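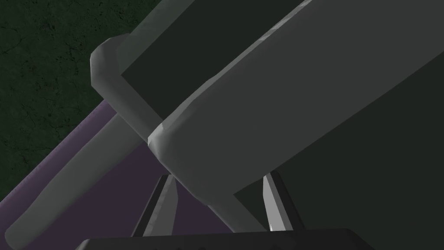 Should a manufacturer be allowed to change a part without changing its part number?

Only when the new part fits and performs in every machine the old one was sold for. In all other cases the number should change, and the old number should stay on record with a pointer to its successor.

Most people in the trade would say this is already the rule. Service manuals say so too. The practice is looser. A door seal gets a different lip profile because the supplier changed its tooling. A drain pump gets a connector with one more key. The engineering office records a revision letter, the warehouse system has no field for revision letters, and the bag that reaches the customer carries the same number as it did five years ago.

The argument for leaving the number alone is cost. Each new number has to be stocked, priced, cross-listed and translated. Fastar has made this case in its dealer bulletins, and the case is not foolish. A catalog of 200 parts can double in size over the life of a product line if every small change gets an entry. Dealers don't want that, and neither do the people who answer the phones.

But the cost doesn't go away when the number stays the same. It moves to the person holding the wrong seal. That person pays return postage, waits, and often receives a second seal of the same revision, since the order form has no way to ask for the other one. I have sent the same Urka pump back twice. Both replacements were correct according to the invoice.

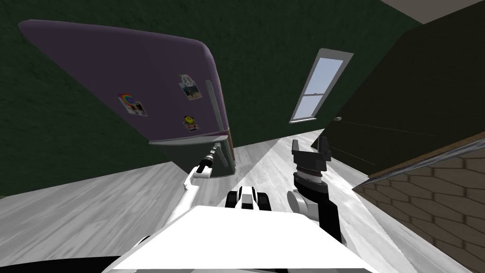
A reader in Gallcombe wrote after my May column to say that the problem is overstated. In 17 years of repairing washers and refrigerators, the letter said, most revised parts had gone in without trouble, and the few that hadn't could be made to fit with a file and some patience. The reader would sooner have one number that nearly always works than a list of superseded numbers too long to search.

I accept the experience and disagree with the conclusion. A skilled repairer can look at a seal and see that the lip is wrong. The owner of a single refrigerator has nothing to compare it with, and will tend to blame the installation. A number is supposed to carry the knowledge that the owner lacks. If it takes a trained eye to tell whether the number can be trusted, the number is only a product name with digits in it.

There is also the matter of secondhand stock. Small shops buy old inventory when a dealer closes, and those parts are perfectly usable in the machines they were made for. With revisions marked, the shop can sell them accurately. Without the marks, every bag has to be opened and measured, and most shops won't do that for a part that sells for 12 dollars.

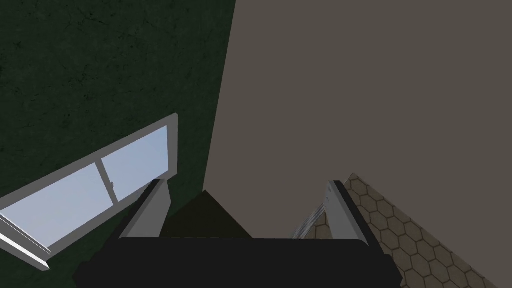

Calado handles this better than the others, though its method is plain to the point of being crude. The base number never changes. A two-digit suffix goes up with each revision, and a table on the parts page states which suffixes replace which. Where a revision runs in one direction only, so that the new part fits the old machine but the old part doesn't fit the new one, the table shows an arrow. The whole thing prints on one sheet for most models. I would like the table to include the date of each change, and the serial number at which it took effect. Even so, it answers the question a buyer has.

The objection about catalog size is mostly met by this arrangement. Search results show the base number once. The suffix matters at the point of ordering, where the extra line costs the buyer a few seconds.

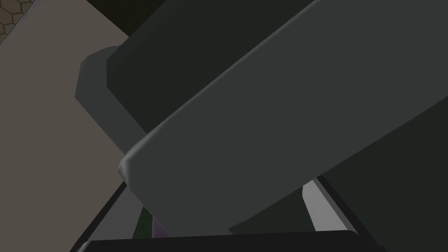
What a minimum rule would look like

I don't think a law is needed to get most of the benefit. A trade standard would do, provided it covered the label on the bag as well as the catalog. The revision should be printed next to the part number in the same type size. The supersession table should be public and stay online after the product is discontinued. Any change to a mating dimension, a connector or an electrical rating should count as a revision, whatever the engineering office calls it internally.

Cosmetic changes can be left out. A gray knob in place of a white one may annoy the owner, but it turns the same shaft.

Home Columns Repair Parts Archive Contact

This site uses cookies to remember your settings. Accept Decline Manage preferences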